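Notes on the bedding set, part two

I left off last month with the sorting script half written. It is done now, and the January batch has been through it. Of 1,047 recorded episodes, 909 would have been a nice number to keep. The script kept 900. I then removed 69 more by hand, mostly duplicates of the same fold started from the same corner.

The task list is short: fold a towel, move a pillow, straighten a blanket, put clothes on a pile. Each one is recorded with the hand-held grippers, so the policy learns from the fisheye view and the finger motion and never sees an arm. Aled Owen wrote the first version of the list when we were still only doing tabletop work at Koskela. His version had a fixed start position for every object. I dropped that. A model trained on fixed starts did well on the fixed starts and poorly on everything else.

Beds are harder than tables. The surface gives when you press on it, and a patterned cover confuses the tracker in a different way from a plain one. Large prints with clear edges have been fine so far. Plain white sheets in flat light are the worst case, and I now throw out any room where the tracker loses its position twice in the first minute.
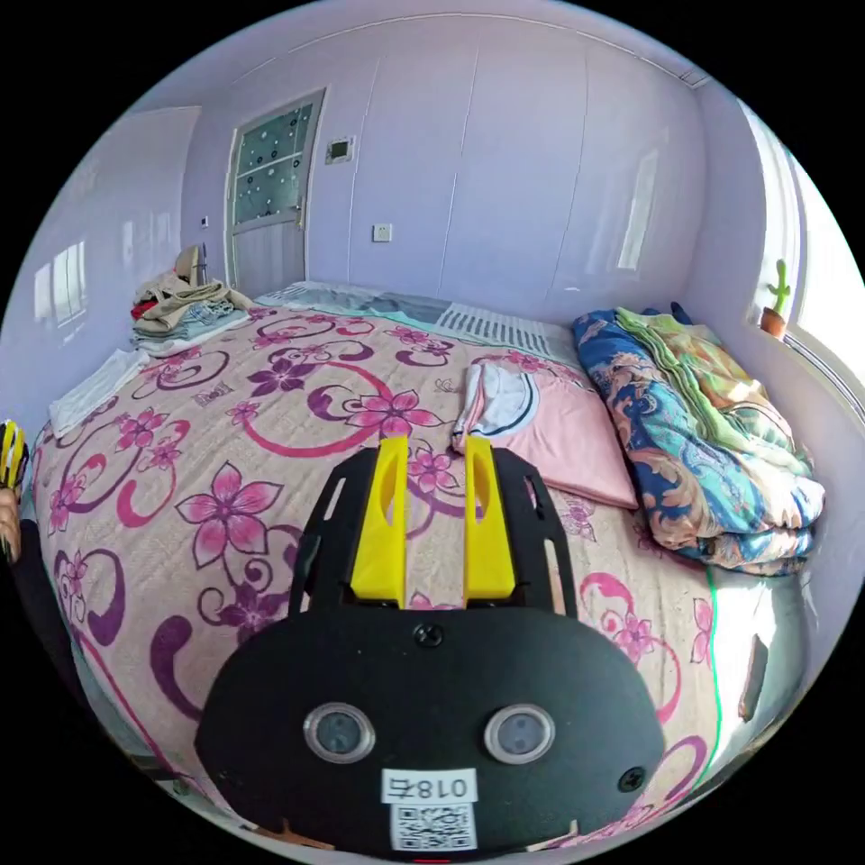 Right-hand unit, yellow fingers, flowered bedspread. Folded towel at far left, striped blanket on top of the comforter at right.

Glossy walls are the other problem. Reflections of a window move when the gripper moves, and the tracker will sometimes pick them up as fixed points. Masking the upper third of the view helped on the Plernora recordings but cost too much on short clips. For now I leave the mask off and check the path afterward. If it jumps more than a finger width between two samples, the episode goes.

Labels are one line per episode: object, start, end, which hand. I stopped writing free-text notes after 138 of them, having never once searched them.

Next is retraining with the hand-pruned set and the same seed as before. The pillow task gets its own run.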